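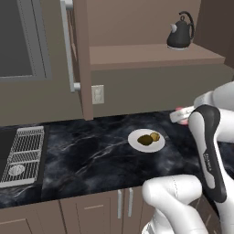

夹爪对比测试进展

厨房场景的夹爪对比进入第二轮。这一轮仍在仿真环境里做，机械臂用Franka，任务是从台面上的圆盘里取食物，再移到指定位置。参加比较的有两种指端：一种是原来的硬质平指，另一种是Woltska提供的软垫指端。控制器两边用同一套参数，相机位置也不变。

第一轮在2018年1月结束，每种指端各跑223次。硬质平指失败55次，软垫指端失败40次。失败大多发生在盘沿附近：手指下降时碰到盘边，盘子被推开，后面的抓取点就偏了。两种指端都有这个问题，软垫的那一种稍微好些，盘子移动的距离短一点。

Snežana Delić负责这次测试的脚本。她把第一轮的记录重新看了一遍，认为有一部分失败应当算在路径规划上，和指端关系不大。手臂从盘子后方靠近时，手腕转角接近限位，规划器会绕一个大弯，到位时姿态已经不理想。第二轮因此固定了三个接近方向，每个方向分开统计，结果不再混在一个总数里。

盘中放两件大小不同的食物，靠得很近，这是有意安排的。单独放一件时，两种指端的成绩几乎没有差别，看不出什么。两件挨着放，手指张开的宽度就要重新考虑：张得太大会碰到旁边那件，张得太小又套不住大的那件。目前的做法是先取小的，再取大的。反过来的顺序也在跑，数据还不够。

相机方面，Sheehan小组建议加一个腕部视角。试过之后，小件的定位有改善，但手指合拢前的最后一段，食物会被指端挡住，画面用处不大。固定视角暂时保留，腕部视角作为补充，两路图像都存盘。

另外说明两点。一是深色大理石台面的反光设置在第一轮中途改过一次，改动前后的记录已分别标注，引用时请看清版本号。二是接触参数仍按默认值，软垫的变形只是近似处理，和实物会有出入，因此第一轮的数字只用于两种指端之间的比较，不要拿来推算真机的成功率。

第二轮计划共跑814次，四月前完成。之后在Clernoddale的实验间用真机重复其中一部分，台面高度和盘子尺寸照仿真里的设置。Grunedari的三指夹爪也在申请名单上，接口转接板到货后再排时间。

需要第一轮原始记录的同事，请直接向Snežana Delić索取，并注明要哪一种指端、哪一路相机的数据。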